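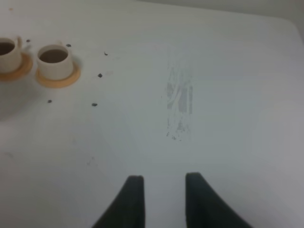
Vindeck Two-Finger Gripper Kit by Vastura

Your coffee can already be made by a machine. Vindeck is for people who want the tea poured by one too, and have a free afternoon.

The kit fits the Ritchie arm and ships in 14 days. You get the gripper, the cable and a manual of 102 pages, 2 of them useful before October's update.
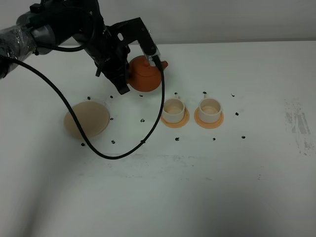 Teapot in the grip, saucers standing by.

Flodik software is included for 19 months. Teapot not included. We did ask.

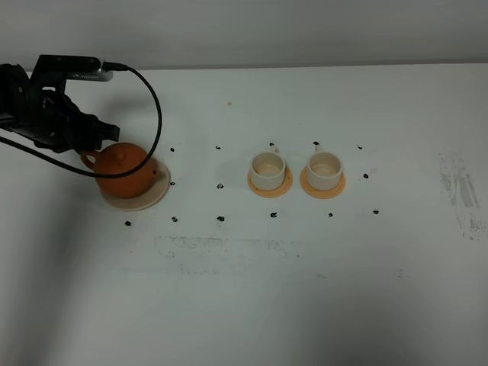 Teapot on its saucer, two cups alongside.

Spare fingertips sold in pairs. Returns accepted unopened.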